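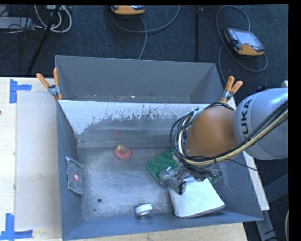 How many grasp candidates does a bin picking planner need to look at before it moves?

Far fewer than ours was looking at. Two hundred well-spread ones beat two thousand lazy ones on our setup, and the planner gets its answer back in a fraction of the time.

I've been itching to write that down since April, when I finally got permission to rip out the sampler in Kevono (our in-house picking stack, named before I arrived and I've given up asking why). It was the most fun I've had with a profiler in years!

The old sampler worked like this. Take the point cloud from the depth camera, crop out the bin walls, pick points at random, estimate a surface normal at each one, and try a gripper pose lined up with that normal. Do that 2000 times, throw away everything that collides, score what's left, send the best one to the motion planner. It's simple code, it's easy to read, and it had been sitting there quietly eating most of our cycle.

The trouble is where random points land. Big flat things get nearly all of them. Our white book-like item would soak up hundreds of candidates, almost all of them hopeless for a two-sided pinch, while a little roll of what looks like tape got a handful if it was lucky. Clear plastic bags were worse still, as the depth camera gives us holes and sparkle where the bag should be, so the sampler had next to nothing to pick from. If the bag was leaning on the wall, the crop often took the rest of it.

So the new version does three passes. First it splits the cloud into rough patches by normal direction and distance. I don't ask for real object segmentation at this stage, only patches, and over-splitting is fine. Second, each patch gets a quota, with a floor so that tiny patches always get a few tries and a ceiling so that big flat ones can't hog the list. Third, inside each patch, points are drawn so that they sit well apart from one another. That last bit is plain farthest-point sampling, thirty-odd lines, and I feel slightly silly that we didn't have it from the start.

With that in place I turned the total down, and down again, and kept expecting the replays to fall over. At 200 they still hadn't. Below that they started missing the small stuff, so that's where the default lives now.

About those replays, because they deserve more love than the sampler does. Rhys Kereama wrote a tool called Quinlan that stores the full input for every pick: cloud, joint state, bin pose, gripper settings, and whatever the planner chose. You can point any branch of Kevono at the stored set and get a side by side of old choice and new choice. We had 723 picks in there when I began. Rhys had kept the failed ones too, bless him, including a long run where the bin pose was off and everything the planner believed about the left wall was wrong. Being able to change one line, hit enter, and watch the whole set go by over a cup of tea changed how brave I was willing to be.

It also caught my worst bug. I had the patch quota computed before the collision filter, so a patch up against the wall used all its tries on poses where a finger would have gone through the metal. On paper it had its fair share. In practice it had zero usable grasps. Now a patch that loses all its candidates gets one more round with the approach tilted away from the nearest wall. Leonie Donnelly suggested the tilt while waiting for a build and I think it's the best part of the whole change.

Timing, for those who care (I care a lot). The planner has a budget of 300 milliseconds from cloud in to pose out. The old code blew through it whenever the bin was full, and then the fallback kicked in and took the best candidate so far, which with a random sampler could be anything. The new code finishes with room to spare, so I've spent the extra on a finer collision check for the top few poses. That one checks the cable bundle as well as the arm links. We model the loop as a string of fat spheres, crude but fast, and it does stop the planner from picking wrist angles that would swing the loop down into the clamps on the bin rim. Those orange handles stick up a lot further than you'd guess from the CAD model, which doesn't have them in it at all. They're in our collision model now, spread handles and everything.

Still bothering me: the floor of the bin. Brushed metal throws bright patches, the cloud gets lumpy there, and now and then a lump earns itself a patch and a quota. I've got a filter on a branch that drops patches below a certain height, but it also drops anything thin lying flat, so it isn't merged. Solange Campbell thinks a second exposure would fix it at the source. I'd like to try hers first.

Next on my list is the gripper opening. At the moment every candidate is tested at full width, and I'd love to test it at the width the patch calls for plus a bit. It should open up a lot of poses near the walls and between crowded items. I started on it last night and the first replay run is going as I type.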